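Störungsprotokoll Kartenverkauf Karnevalsumzug
Eröffnet: 21. Juni 2019
Gemeldet durch: Chinyere Tamuno, Festbüro Rallwood
Bearbeitung: Ward De Haan

Im Verkaufsmodul Graro werden für die Tribüne am Dvorakplatz 600 Sitzplätze angezeigt. Der genehmigte Bestuhlungsplan sieht lediglich 500 Plätze vor; es besteht somit eine Überbuchung von 100 Plätzen.

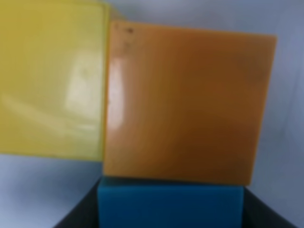 Der Verkauf für den betroffenen Block wurde vorläufig gesperrt. Bereits ausgestellte Karten behalten ihre Gültigkeit.

Prüfung: Die Platzliste stammt aus dem Import vom März. Reihe 2 wurde dabei doppelt angelegt. 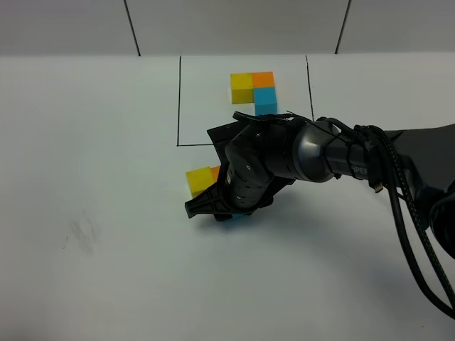
Die Stehplätze entlang der Umzugsstrecke (über 3000) sind nicht betroffen. Der Abgleich mit der Liste der Wagengruppen ergab keine Abweichung.

Maßnahme: Löschung der doppelten Reihe, Neuaufbau des Saalplans.

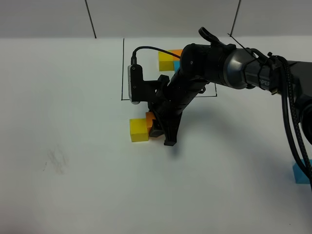

Rückmeldung Kelechi Amadi, Einlass: Der korrigierte Plan liegt vor. Um Zusendung der Sperrliste wird gebeten.

Status: in Beobachtung. Wiedervorlage bei Adesuwa Isah.
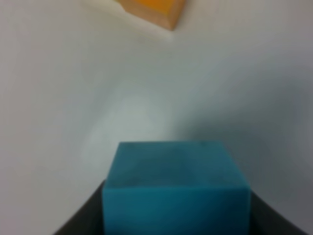

Blaugrüner Würfel zwischen zwei Greiferfingern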